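Skeko castle map: checks before you start the siege

Go through these on the pause screen, before the Tandano army reaches the ford.

Granary — at least 500 food in store. Comment: 450 will do on easy, but the last wave cuts the road to the farms.

Gatehouses — both closed, crew on each. Comment: the north gate opens again after loading a save. Check it every time.

Wells — 2 inside the inner wall. Comment: one is too slow once the fire arrows start.

Walls — no gaps at the corners. Turn the view right round, as the Gil tower hides one of them. 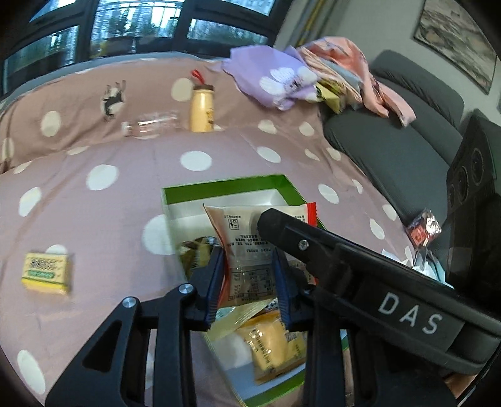

Snack packet and gift box, pink spotted bedspread.

Archers — 7 on the east wall, the rest by the keep. Comment: failed on my first two runs. They had wandered off to the quarry side and I lost the wall.

Oil pots — 5, all filled. Comment: pots placed during a fight stay empty until an engineer gets to them.

Semeo scouts — recalled. Any left outside count as losses in the final score.

Save slot — use a new one. The autosave comes after the first ladder goes up, too late to fix anything on this list.

Contact | Copyright, all guides remain with their authors | Back to top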